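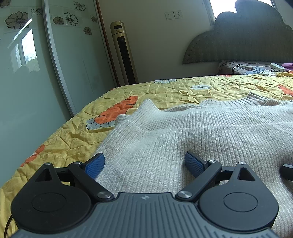 What is the difference between a price floor and a subsidy?
A price floor sets the lowest legal price for a good and leaves the cost with the buyer. A subsidy pays part of the cost out of tax revenue, so it falls on taxpayers whether or not they buy the good.

Umut Tuncer takes up the distinction in the July paper from Clurnico, which compares 103 local price rules adopted after 2000. He sorts them by who pays and leaves aside the stated purpose of each. Only 6 had a fixed end date. Under the rest, the rule stays in force until a council votes to repeal it, and the paper finds that such votes are rare.
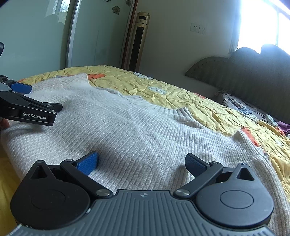
A cream-white ribbed knit sweater on yellow bedding.

Hatice Avcı's reply disputes two of the categories, mainly the treatment of license fees as a transfer. She would class them as a tax where the fee exceeds the cost of inspection. Both texts are in the members' library under Price Controls.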